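3.2 Demonstration procedure

Demonstrations were recorded in furnished rooms with a pair of hand-held grippers, one for each hand. The operator guided both tools directly through the task, and the motion of the fingers was logged with the view from each tool. A second set was gathered by remote control on the Prelance arm so that the two methods could be compared. Operators completed 311 demonstrations by hand and 39 by remote control – the smaller number reflects the slower pace of the remote sessions.

Garment handling was included as a two-handed task. Figure 4 shows a blue cloth garment held between the two grippers over a bed. 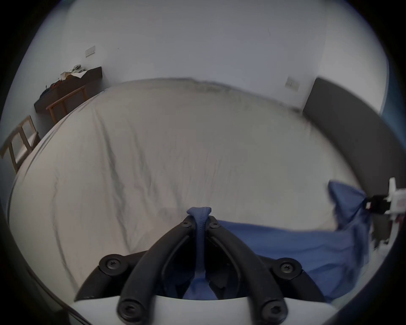

Figure 4. Two-gripper hold on a blue garment, seen from one of the tools.

Why were operators not given a fixed folding sequence?

Earlier trials with the Workov protocol showed that a fixed sequence produced nearly identical motions, and the trained policy then failed when a garment was placed at a new angle. Operators were told only the final state required and chose their own grasp points.

Each demonstration was limited to 60 seconds. Recordings in which the cloth left both grippers before the final placement were kept but labelled separately, following Stojanović. The labels were entered by the operator at the end of each session and checked by a second reader. Where the two disagreed, the recording was left out of the training set and held for the error analysis in Section 5.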